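Juego de dedos Clamport para célula de dos brazos — ajuste, desgaste y recambio

Distribuye: Ornard
Referencia: 415
Estado: en catálogo
Ficha revisada el 25 de marzo de 2026

El fabricante vende estos dedos como «listos para producto delicado». Nosotros los vendemos como dedos negros en punta que hay que ajustar, y que mal ajustados rompen huevos igual que los de cualquiera. Quien busque algo que se atornille y se olvide, que mire otra página del catálogo.

El juego incluye cuatro dedos (dos por pinza), tornillería y una galga de apertura. No incluye el soporte. Flosberg publica una tabla de compatibilidades bastante optimista: antes de pedir, mida la distancia entre taladros de su pinza y compárela con el plano.

Montaje

Desmonte los dedos viejos con la célula sin tensión. Limpie el asiento y presente los nuevos sin apretar. Cierre la pinza a mano hasta que las puntas se encuentren, corrija la alineación y dé el apriete final en cruz. Si una punta queda más alta que la otra, no lo arregle con arandelas. Casi siempre es suciedad en el asiento.

La prueba de contacto la hacemos con una bandeja de huevos de plástico rosa, con un brazo a cada lado.
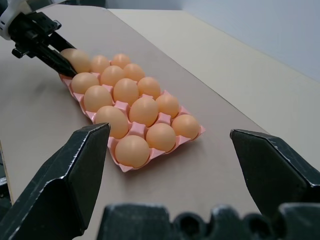
Prueba de contacto: bandeja de quince huevos y punta del dedo apoyada en el costado de uno de la esquina.

La aproximación lateral es donde más se discute. El folleto recomienda entrar en vertical y en una bandeja con crestas eso obliga a abrir poco y a fiarse mucho de la repetibilidad. Preferimos entrar inclinados, tocar el costado y cerrar despacio. Funciona mejor, aunque exige revisar el cero de la muñeca con más frecuencia de la que admite el manual.

Ajuste de fuerza

De fábrica el límite viene en 20 N, un valor absurdo para huevos. Baje a 10 N y empiece desde ahí. Si el producto resbala, compruebe primero el paralelismo y después la limpieza de la punta; subir la fuerza es lo último. El modo «adaptativo» que anuncia Clamport no nos ha convencido: reacciona tarde y complica el diagnóstico. Lo dejamos desactivado.
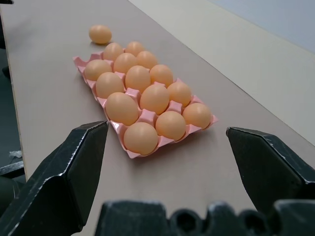
En cuanto al desgaste, el acabado negro se va antes por los cantos. Es feo y de momento poco más. Lo que obliga a cambiar el dedo es la rebaba en la punta o una holgura que se note con la mano. El fabricante habla de revisar cada 900 horas. No sabemos de dónde sale esa cifra y no la repetiríamos delante de un cliente: en células con polvo de cartón conviene mirar mucho antes.

Los dedos se cambian por parejas. Mezclar uno nuevo con uno gastado descentra el cierre y luego se pierde la mañana buscando un fallo en el programa.

Cable y muñeca
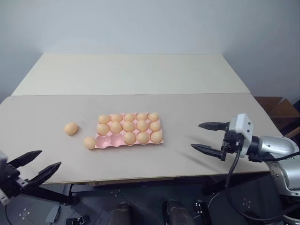 La mitad de las consultas que recibimos por «dedos defectuosos» acaban en el cable de la pinza. Un conector flojo da lecturas de apertura erráticas, y el técnico desmonta lo que no debe. Revise el recorrido completo con el brazo en sus posiciones extremas. Un bucle negro que cuelga por debajo del borde de la mesa, como el del brazo derecho, merece una comprobación aparte: mueva la muñeca despacio y vigile que no roce el canto. Si roza, acorte el bucle con una brida, sin tensarlo.

Recambios y documentación

Pareja de dedos suelta, tornillería y galga se piden por separado. El manual que tradujo Dambrauskienė es más claro que el original en el capítulo de alineación — pida esa versión. El apéndice de mantenimiento sigue siendo el de enero y aún trae el apriete del modelo anterior.

No admitimos devoluciones de dedos ya montados.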